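Working group on rules for hand-held gripper recording in homes
Minutes of the August meeting

Place: Cunduvley, upstairs meeting room, and by call
Present: Visitación Iglesias (chair), Doaa Gaber, Hjalti Steinarsdóttir, Rosalía Paredes (by call, from Mullilano)
Apologies: Begoñe Cuesta
Minutes: Doaa Gaber

1. Opening and last minutes

The chair opened the meeting at 9:30. The minutes of the last meeting were read and accepted with one correction. In item 4 it was written that the operator "can" stop the recording when a guest enters the room. The correct word is "must". Doaa will change this in the shared copy.

2. Open actions from the last meeting

Hjalti has finished the list of words for the rules. We will say "operator" for the person who holds the gripper, "resident" for everybody who lives in the home, and "helper" for a second person from the team. Rosalía asked where a child of the resident belongs. It was agreed that a child is a resident, but the consent is signed by a parent.

The letter to Bermúdez about the consent form was sent. They answered that the form is acceptable to them if the part on deletion is moved to the first page. Visitación finds this a good change and nobody was against.

The action on spare finger pads stays open. Begoñe has the contact with the supplier and she was not present.

3. Rule on other persons in view

This point took the most time. The draft says that no person other than the operator shall be in view during a recording. Rosalía explained that in small bedrooms this is very hard to keep. The lens is wide, and a helper who stands next to the operator is seen at the side of the picture even when he believes he is outside of it. She would prefer a rule which can be followed over one which is broken every day.

Hjalti did not fully agree. In his opinion a weak rule will be read as permission, and then also residents will be recorded. He proposed to treat helpers and residents differently. After discussion the group accepted the following text:

"3.1 Residents shall not be in view during a recording, except when they have signed part B of the consent form.
3.2 Team members may be in view at the side when the room does not permit another position. They shall have signed the team consent before.
3.3 Every recording with a face in view, complete or partial, shall be marked for review before it is shared outside of the team."

Doaa asked if sunglasses count as covering the face. The group decided that they do not. A face with sunglasses is a face for rule 3.3.

4. Preparing the room

The draft asked that the room is "clean and neutral". Visitación said she does not know what neutral means in a home where people live, and the others had the same problem. The purpose of working in homes is that the bed cover, the curtains and the things on the shelf stay as they are. The word "neutral" was removed.

What remains is the following:

4.1 The operator looks over the room with the resident before the first recording. Letters, medicines, family photos and screens are put away or covered by the resident, not by the team.
4.2 Thin cables that go across the working area are moved or fixed before the start. If they cannot be moved, the operator chooses another place for the task.
4.3 Power strips are not to be touched with the gripper. Cloth used for the task is kept away from them.
4.4 A fan near the working area is switched off when the task uses light cloth.
4.5 When there is a large window, the operator makes a short test recording first and checks that the gripper fingers and the cloth can be seen well.

Rosalía asked to add to 4.5 that the operator may close the curtains, but only after asking the resident. Accepted.

Hjalti wanted also a rule about the surface under the task. Folding on a mat with a strong pattern is not the same as folding on a plain sheet, and he would like this to be written in the session sheet. The chair found this useful but it is not a rule of conduct. It goes to the session sheet as a new field, "surface", with free text.

5. Labels on the devices

Each gripper shall carry its label with the code and the number. The number shall be written in the session sheet before the first recording. In Mullilano 2 sheets came back without a number and it was not possible to know which device was used. Rosalía has spoken with both operators.

It was asked if the label must be readable in the recording itself. The group says that it is good when it is, but the sheet is what counts. Labels which are damaged are replaced by the team lead and not written over with a pen.

6. Breaks and length of the work

Doaa presented the notes from the operators. Most of them report tired wrists, and some write that the last recordings of a session are worse than the first. The draft had no rule for this. New text:

"6.1 After 10 recordings the operator puts the gripper down and takes a break.
6.2 The operator may take a break earlier, without giving a reason.
6.3 A session which is stopped early is paid as a complete session."

Hjalti asked who pays for 6.3 when the work is done for Prolteck. Visitación will clarify this with them. Until then 6.3 is accepted for our own sessions only.

7. Checklist on one page

Rosalía showed a short version of the rules to be carried by the operator. It was liked, but the letters are too small and the order is different from the full text. She will make a new version with the same numbers as the rules. Translation is to be done after the text is final, because the last time we translated too early and had to do it two times.

8. Other business

Doaa asked whether earphones are permitted during a session. Some people like to follow the instructions by voice. It was decided that one ear must stay free, so the person can hear the resident. The sentence goes into section 2 of the rules.

No other points.

9. Actions

Doaa: correct the last minutes, add the earphone sentence, add the field "surface" to the session sheet.
Hjalti: put the new text of 3.1 to 3.3 into the draft and send it to all.
Rosalía: new version of the one-page checklist, with larger letters.
Visitación: question to Prolteck on rule 6.3, and inform Bermúdez of the changed first page.
Begoñe: spare finger pads, still open.

The next meeting will be held in Mullilano if the room is free. The chair closed the meeting at 11:15.

Annex to items 3 and 4

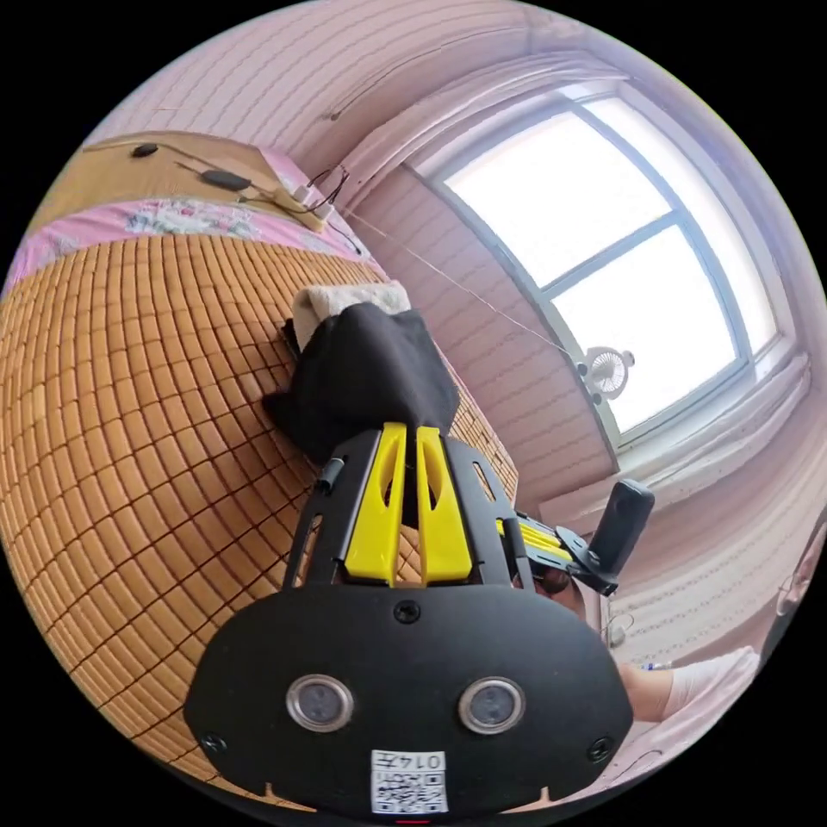
Annex, figure 1. Bedroom with folded cloth on a woven mat, gripper fingers in the center, window and desk fan behind. Persons partly in view at the right side (rule 3.3).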